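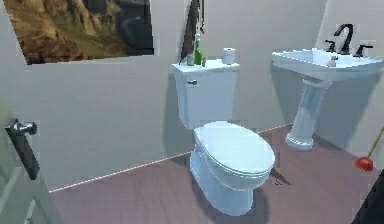
Lid closed, handle at the front left of the tank.

Is your toilet really leaking?

I don't trust most of the advice that goes around about toilets. A brick in the tank, for one. Bricks crumble, and the grit gets into the valve. Leave it in the yard.

Dye tablets are another. They work, but so does food coloring, and you probably own some. Put 4 drops in the tank, leave it for 19 minutes without flushing, then look in the bowl. Color in the bowl means the flapper leaks. A new one is cheap and takes no tools on most models - turn off the water first.

As for bleach tablets that sit in the tank, I used them for 2 years in the Larton house and went through flappers the whole time. Feng-yi Lo wrote in to say hers never did any harm. Maybe so. I'd still clean the bowl with a brush.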